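Dovine puts its farming game Stemolus on phones this June

Good news for anyone who has been waiting to grow their turnips on the bus: Stemolus, the gentle farming game from the small studio Dovine, is coming to Android phones and tablets in June, and if you already own it on Windows you can bring your whole farm along with you, right down to the last scarecrow!

Players start out in Vimville, a sleepy river town with 16 neighbors to get to know, and the phone version adds a second valley called Kiani, where the soil is poor but the fishing is very good indeed. Mieke Cuypers, the lead designer, told us the team spent most of the winter on the touch controls (watering by dragging a finger along a row took 19 tries to get right, she says with a laugh) and that 3,000 players helped test the early build.

Rainy days have been made a little shorter too, which plenty of us had been hoping for, and the evening market now stays open until 22:00 on the game's clock.
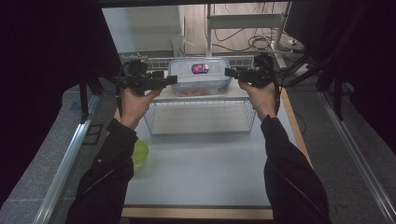 Saves from the Windows version carry over once you sign in, and Cuypers says a tablet with a bigger screen is her own favorite way to play.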